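Torkdale Rekedine Roof Lantern

Product code 2921
Flat roof lantern, wood inside and aluminum outside
Made to order

Overview
Specification
Fitting
Care
Customer letters

Overview

If you have ever stood in the middle room of an old row house at four in the afternoon with every lamp switched on, you will already know why we started making roof lanterns. The front room has its bay window, the kitchen at the back has the yard door, and the poor room in between gets whatever is left over. We have a great fondness for those middle rooms. A lot of them have lovely proportions and good floors, and they are used for storing bicycles.

The Rekedine is our lantern for flat roofs and low-slope additions. It sits on a raised curb, with four sloping sides of glass coming up to a short ridge, and it brings daylight down into the part of the plan that a wall window can't reach. From the street you will rarely see it at all, and on older houses in protected neighborhoods this can make the conversation with the planning office a good deal shorter (do have that conversation first, please, before you order!).

Hernán Chambi drew the first Rekedine for a former dye works on Carhuamaca Street, where the owners wanted to turn a long, low building into a house and a studio without touching the brick front. There was an original lantern over the cutting room, badly patched over the years, and he took the slope of its glass and the slim look of its bars and worked them into something that could be insulated properly. We have changed the seals and the corner joints since then, and the ridge cap has become a little lower, but the general outline is the one he drew.

What you get

The frame comes in two parts. On the inside are the wood bars, in oak or in pine, which you see from the room. On the outside is a thin aluminum cap that takes the weather, finished in slate gray, bone white or a dark brown we are rather proud of. A rubber gasket runs between the two, so that the metal never touches the wood directly. The glass is double glazed as standard and triple glazed on request, and the inner pane is always laminated, as it should be in anything over people's heads.

You also get the curb, flat-packed and numbered, along with the flashing, the screws, the ridge cap and a printed set of instructions with large drawings. We used to send a small booklet and everybody complained about the print, quite rightly, so now it is a folded sheet you can spread out on the roof and put a brick on.

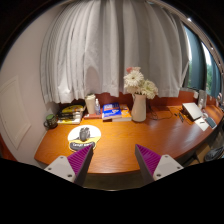 Gray curtains behind the desk, green mug at the back corner.

Choosing a size

Customers nearly always ask us for the biggest lantern that will fit, and we nearly always talk them down a little. A room needs some ceiling left around the opening. With a good margin of plain plaster on every side, the light spreads across the ceiling and down the walls, and the whole room feels taller. Push the opening right out to the edges and you lose that, and you may well have to move a beam as well.

Our advice is to mark the opening on the ceiling with masking tape and live with it for a week. Look at it from the doorway, and from wherever you plan to put the table. Check what will be straight up above it, too – we once had a customer who found out rather late that her lantern would look directly into her neighbor's stairwell. We moved it along the roof toward the chimney and everyone was happy, but it was easier to move the tape.

Each lantern is made to your opening, so there are no fixed steps between sizes. The smallest we make has an opening 600 mm wide. Below that, the bars take up too much of the view and you would be better off with a plain flat skylight, and we will happily say so on the phone.

Options

Opening vent. One of the long sides can be hinged to let warm air out at the top. It is worked by hand with a pole or by a small electric motor with a rain sensor.

Solar control glass. Worth thinking about for south-facing rooms with no trees nearby. It has a faint tint, so ask us for a sample and hold it up against the sky before you decide.

Lining boards. The shaft between the roof and the ceiling can be lined in wood to match the bars. On a deep roof this makes a big difference to how the thing looks from below. Straight sides are more formal, while splayed sides let in more light, and we can cut either.

Givetti ridge pull. A turned brass pull for the vent pole, from the Givetti workshop. Entirely unnecessary, and very nice to hold.

Fitting

The curb needs to be fixed to solid framing on all sides, and the opening should be framed by your builder and checked by an engineer before the lantern arrives. Fitting is a job for two people on a dry day, more if the glass has to be carried up a ladder. We deliver to the curb and can't take the glass through the house, so please look at your stairs and your side passage and tell us if there is anything awkward.

The roofing membrane goes up the outside of the curb and under the flashing. Please don't let anyone trim the curb down to make it look neater. That upstand keeps standing water out of your ceiling.
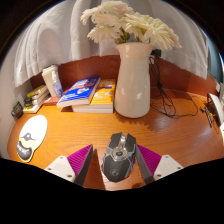
Nokuthula Sithole wrote to us in August to say that her lantern had been in over the dining room for a full winter, and that she wished she had gone for the splayed lining. The straight one looked very smart, she said, but the far end of the room was still a bit gray before lunch. She also asked us to warn people that rain on the glass is louder than they might expect, though she had come to like it herself.

We are glad to pass both points along. Splayed linings can be fitted afterward, with some replastering, and we have sent her a drawing. As for the rain, the laminated pane takes the edge off it, and triple glazing helps a little more, but a lantern will never be as quiet as an insulated roof. If it is going over a bedroom, please think it over carefully.

Care

Wash the outside glass with warm water and a soft brush, twice a year if you are near trees. Clear leaves from behind the curb in the fall. The inside bars come with a coat of clear oil and will want another when they start to look thirsty, usually along the lower edge first.

Ordering

Send us a sketch of your roof with the size of the opening and the depth from ceiling to roof deck. A pencil drawing is fine. We will come back with a price and a drawing for you to sign, and nothing is cut until we have your signature. Wood and glass samples are sent out free, and you are welcome to keep them.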